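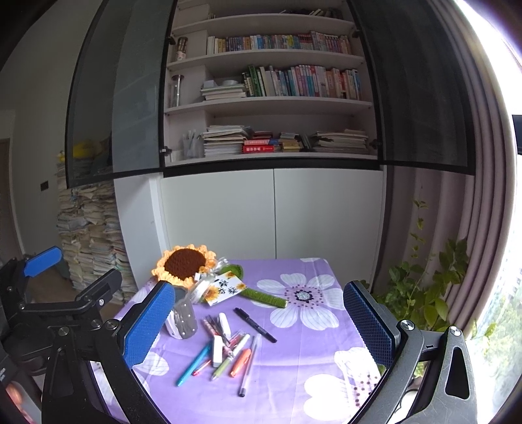 3.2 Small items on shared tables

The second group of households kept no desk. Writing and homework were done at the dining table, and the things used for them had to be cleared before meals. We asked each household to leave the table as it stood at the time of the visit, and we coded every item as in use, stored, or displayed. Pens were the hardest to code. In Figure 4 a striped pen holder stands on the tablecloth while a black marker, a pair of pink patterned pens and a correction tape lie loose in front of it, so the holder was coded as storage and the loose items as in use. The crocheted sunflower behind them, with its bow and printed tag, was coded as displayed. Hollis and Javier coded the tables separately and settled differences by discussion.

Figure 4. Writing tools, pen holder and crocheted sunflower on a dining table with a flowered cloth.

Across the 30 households we recorded 1,636 items, of which 300 were writing tools. Decorative items were fewer but stayed in place longer. On the repeat visits in April, seven households had the same decoration on the table as before, and in most of these the pens had been moved or replaced. Crabtree's earlier scheme has no code for gifts, and we did not add one. Items with a card or tag still attached were therefore placed under displayed unless the household told us otherwise. Tablecloths were noted by color and print but left out of the item totals. Holders were entered as single items whatever they contained, and their contents were entered on a second sheet.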